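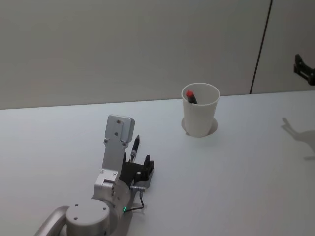 Section 4. Setting Up the Finish Line

This section applies to the Flirko Finish Line Timing Set, used with Garside ground mats and the Plenley results program. It covers the placing of the mats, the connection of the control box, and the checks to be completed before the first start. Registration of entrants is covered in Section 3. Split points on the course are covered in Section 6.

Two people are required for the mats. The remaining steps can be carried out by one person.

4.1 Before you begin

Confirm that the following items are at the finish area:

Control box with shoulder strap
Garside mats, one for each lane of the finish chute
Mat cables, one for each mat
Edge ramps and end caps
Tripod and backup antenna
Test chip (orange)
Laptop with Plenley installed and the entry list loaded

The control box battery must show a charge of 85 percent or higher on the morning of the event. If the reading is lower, connect the box to its charger and continue with the mats. The box may be used while charging, provided that the charger is under cover.

Note: The set can hold up to 900 chip numbers for a single event. For larger fields, divide the entry list into separate events in Plenley before the day of the race. Chip numbers cannot be moved from one event to another once a start has been recorded.

4.2 Placing the mats

1. Mark the finish line on the ground with tape or chalk. The line must run at a right angle to the direction of travel.

2. Sweep the ground on both sides of the line. Remove stones, twigs and loose gravel.

3. Lay the first mat against the left barrier, as seen by an arriving runner, with the printed arrow pointing in the direction of travel. The front edge of the mat must lie on the finish line. The official time is taken at the front edge.

4. Lay the next mat beside it and press the connecting tabs together until both tabs lie flat. Continue until the mats reach the right barrier.

5. Fit the edge ramps to the front and back of the mats, then fit the end caps.

6. On grass, secure the ramps with the pegs supplied. On pavement, use gaffer tape along the full length of both ramps.

7. Walk across the mats in both directions. Any mat that rocks or lifts must be taken up and laid again.

Caution: Do not drive pegs through the mats. The antenna loop runs close to the edge and cannot be repaired in the field.

Caution: Metal barriers must stand clear of the mats on both sides. Barrier feet must not rest on the mats or pass under them. Steel plates and drain covers beneath the mats will weaken the signal; if the planned line crosses one, move the line and inform the course measurer.

Each Garside mat is 83 cm wide. A gap between the last mat and the barrier must be closed by moving the barrier inward. Do not spread the mats to fill the space.

4.3 Connecting the control box

1. Place the control box on a table outside the chute, on the same side as the cable outlets. Keep the table out of the path of finishers and of the medical team.

2. With the box switched off, connect the mat cables. Port 1 is for the mat nearest the box, and the remaining ports follow in order.

3. Turn each collar clockwise until it clicks.

4. Cover all cables that cross a walkway with cable ramps.

5. Set up the tripod behind the mats and attach the backup antenna. Aim the antenna at chest height toward arriving runners. Connect its cable to the port marked AUX.

6. Switch on the box. The port lights will flash amber and then turn green. A port light that stays amber indicates a cable that is not fully seated. A red light indicates a fault in the mat; see Section 9.

Note: Ports without a mat remain unlit. This is normal.

4.4 Setting the clock

1. Press MENU and select Clock.

2. Select Satellite if the box has a clear view of the sky. Wait until the word LOCKED appears.

3. If the box is indoors or under trees, select Manual and enter the time of day from the referee's watch. Record on the start sheet that manual time was used.

4. Enter the date in the form shown on the screen. Plenley will print it on all result sheets as, for instance, Sat 19 July.

The clock must not be changed after the first start. A change made during a race will place a break in the results and will require every time to be confirmed by hand.

4.5 Checking the reading

1. In Plenley, open the event and select Test Mode. Times recorded in this mode are not added to the results.

2. Tie the test chip to a shoe and walk across each mat in turn. The box should beep once for each crossing.

3. Run across the mats at race pace, first at the left barrier, then in the center, then at the right barrier.

4. Compare the crossings shown in Plenley with those made. If a crossing is missing, check the cable for that mat and repeat the test.

5. Remove the test chip and carry it well away from the line. A chip left on the table may be read continuously and may prevent other chips from being recorded.

6. Close Test Mode. The banner at the top of the window changes from yellow to white.

Caution: Spare and returned chips must be stored at the registration desk or in the lined pouch. They must not be kept at the timing table.

4.6 Wet and cold conditions

The mats may be used in rain and may lie in shallow puddles. The control box is resistant to splashes only and must be kept under a canopy or in its rain cover. Leave the rear vent open when the cover is fitted.

For events held from October onward, allow the box to warm up indoors before switching it on. Battery life is reduced in cold weather, and a second battery should be kept at the table. The spare battery weighs 700 g and fits in the side pocket of the carrying case.

4.7 Events with a Nendetti start gate

If a Nendetti start gate is in use, connect it only after the checks in 4.5 are complete. Set the gate to External and the control box to Gate Start. The box will then ignore its own START key until the gate is disconnected. Wave starts must be entered in Plenley in the order in which the waves will leave.

Continue to Section 5, Recording the Start.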